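Curkine Bibs: a wash-by-wash record of baby bibs and how they gave up

README for version 6. Last edited 02/10/2020 by Roya Talebi. Earlier versions are still on the server at Sullham and are best left there.

What is in it

The file bibs.csv holds 4000 rows. One row is one bib coming out of one wash and being looked at by a tired adult. There are 68 bibs in all, bought in shops, handed down or found at the bottom of a changing bag, and they were used by real babies eating real food, mostly orange.

A second file, bib_list.csv, has one row per bib: fabric, backing, fastening, where it came from and what the label claimed. A third, notes.txt, is free text. We considered tidying it and decided that life is short.

Who made it

Six households took part. Bülent Eren wrote the recording form and looked after the bib list. Mojtaba Zarei did the washing comparisons and owns the only washing machine whose programme names we fully trust. Vsevolod Lytvynenko checked the entries, which mostly meant ringing people up to ask what "grim" meant on a scale of 0 to 5. Nobody was paid, though some bibs were kept.

How the washing was done

Everything went through at 40 degrees on the ordinary cotton programme, with whatever powder the household had in. No softener. Bibs were air dried unless the household wrote T in the dryer column. One household wrote T for "Thursday's wash" throughout November. Those rows are marked with a 1 in dryer_doubt, and you can decide how forgiving you feel.

Hook-and-loop fastenings were supposed to be closed before washing. See notes.txt for what happened to Mojtaba's good jumper.

Columns in bibs.csv

bib_id – the household letter followed by a number. There is no household F, and there is a household G. Don't ask.
wash_no – starts at 1 with the first wash after joining. Handed-down bibs had a life before us and we make no claims about it.
stain – 0 to 5, where 0 is as bought and 5 is a bib you would hide from a health visitor.
stain_type – carrot, tomato, banana, other, unknown. Banana looks like nothing at all for a day and then goes brown, so early banana rows are probably too cheerful.
fasten – how well the fastening holds: 0 fails, 1 holds if the baby is asleep, 2 holds.
backing – 0 peeling, 1 creased, 2 sound, blank if there is no backing.
dryer – T or blank, with the warning given above.
by – initials of whoever filled in the row.

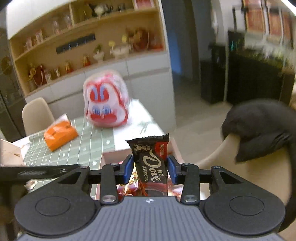
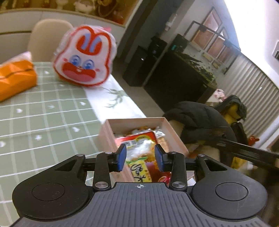 Bib identity was the hardest part of the whole job, and it takes up two columns in bib_list.csv: label_text and label_state. The first gives what the sewn-in label said on the day the bib joined, copied letter for letter, including one that asks you to "wash with similar colour baby". The second records whether the label could still be read when the bib left. Shop goods in general have an easier time of it. The red and yellow snack bag in the second picture has a white label with a barcode near its top, and nobody is going to boil it, chew it or wipe a chin with it. A bib gets all three before lunch, so many of our labels were blank by the end and a few had been cut out for being scratchy. Where that happened we fell back on the laundry marker number on the reverse. Where that had faded too, Vsevolod went by the shape of the oldest stain, and he stands by every one of those decisions.

Known problems

Households B and D swapped bibs at a birthday tea and swapped them back a while later, possibly all of them. The affected rows have swap set to 1.

The stain scale drifted. People scored harshly at first and then grew used to things. Manouchehr Babaei rescored a batch from the same photographs with the initials hidden, and his figures are in stain_second. Where the two disagree we would go with his. He has no children and still has standards.

Silicone catch-all bibs are in the list but hardly appear in the wash rows, as most people rinsed them under the tap. Please don't write that silicone bibs never wear out on the strength of this file. Someone already has.

Bibs that were lost have an end_reason of "lost". Bibs the household was glad to lose also have an end_reason of "lost".

What it is good for

Comparing fastenings over repeated washes is its strong point. Poppers, ties and hook-and-loop are all well covered, and fasten is the column people argued about least. It will also do for teaching, if you want students to meet missing values that come with excuses.

It is no use for ranking brands. Names were taken out, and the bibs were whatever happened to be in the drawer. It also says nothing about safety. Ties round a baby's neck are a matter for proper guidance, and a spreadsheet about carrot isn't that.

Getting started

Open bib_list.csv first and join on bib_id. Drop swap and dryer_doubt rows for a first look, then put them back and see if anything moves. Dates are stored as days since the bib joined, so nobody can work out who was on holiday. The Cisteck script in the tools folder draws the fastening curves. It was written on a laptop balanced on a high chair tray and has a variable called porridge that must not be renamed.

Changes since version 5

Added stain_second. Split "root vegetable" into carrot and other. Removed a bib that was a tea towel. Moved the Shahbazi bibs, a set of matching ones with scalloped edges, from household C to household E, where they had been living all along.

Corrections go to Roya, with the bib_id and the wash number. Corrections to the tea towel decision go to Bülent.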